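Willira Household Words Corpus, Version 2

Data card

Summary

The Willira Household Words Corpus is a collection of written definitions of everyday household terms, gathered from residents of the Willira district and maintained by the Bendudach Language Archive. Each entry pairs a term with a definition in the contributor's own wording, together with a short note on where and when the term is used at home. Version 2 contains 2,901 entries. Version 1 contained 2,000.

The corpus is intended for dictionary work, for classroom use, and for the study of how meaning shifts between neighboring communities. It is a text-only resource.

Contents

entries.csv: one row per definition, with term, definition, usage note, town code and contributor code
terms.csv: the list of headwords and accepted spelling variants
towns.csv: town codes and the names they stand for
changes.txt: corrections made after Version 1
LICENSE.txt: terms of use

All files are encoded in UTF-8. Fields are separated by commas, and any field containing a comma is enclosed in double quotation marks. Empty usage notes are left blank.

Collection

Contributors were recruited through public libraries and adult education centers in 22 towns, of which Brirnesura and Saliba supplied the largest shares. Each contributor received a printed booklet of headwords and was asked to define only the terms used in his or her own home. Booklets were completed by hand and returned to the library. Archive staff typed the definitions without correcting grammar. Obvious slips of the pen were corrected, and each such correction is marked with an asterisk in the usage note. 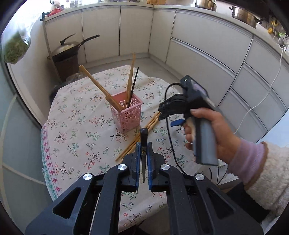 One reader of Version 1 objected that the booklet's fixed list of headwords steered people toward standard terms, and that families in Saliba would have offered quite different words if they had been given blank pages. The Archive accepts this criticism in part. The Version 2 booklet closes with two blank pages, and terms written there carry the value "open" in the source column. Terms taken from the printed list carry the value "list." The two groups should be reported separately in any study of word frequency.

Composition

Entries fall under five headings: kitchen and table, cleaning, bedding and cloth, storage, and yard. Kitchen and table is the largest group and yard is the smallest. A headword may appear under more than one heading when contributors placed it differently. "Runner," for example, appears under kitchen and table and again under bedding and cloth. 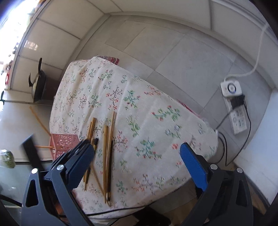 Town codes refer to the town in which the booklet was returned. This is usually, but not always, the town of residence. Several contributors living outside Brirnesura used its central library, and their definitions are coded to Brirnesura. Users studying local variation are advised to treat that code with caution.

Review

Every definition was read by two members of the archive staff working separately. The first assigned a heading and the second confirmed or disputed it. Disputed entries were discussed at a monthly meeting and the outcome recorded in the review column. Definitions were never merged, even when their wording was nearly identical. 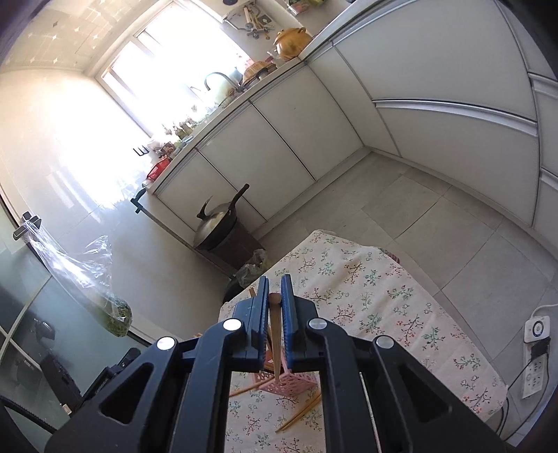
Terms for small open containers produced the most disagreement during review. Contributors used "holder," "basket," "caddy," "stand" and "pot" for overlapping sets of objects, and few definitions mentioned shape. A pink holder with latticed sides and chopsticks standing in it would meet the definitions given for at least three of these words. The chopsticks left lying on the table beside it raise a separate question, as several definitions of "holder" apply only while the object is in use. Reviewers followed the contributor's own choice of word in all such cases.

Known limitations

Older adults are overrepresented. Booklets were issued in English only, and borrowed words are spelled as contributors spelled them. The corpus does not record pronunciation. Contributors who left a headword blank may have lacked the object, used another word for it, or skipped the line, and the data do not distinguish among these.

Privacy

Names, street addresses and references to identifiable neighbors were removed before release. Contributor codes were assigned at random and cannot be matched between Version 1 and Version 2.

Maintenance

Corrections are accepted in writing at the Bendudach Language Archive and are reviewed each August. Please cite the version number and the entry code when reporting an error.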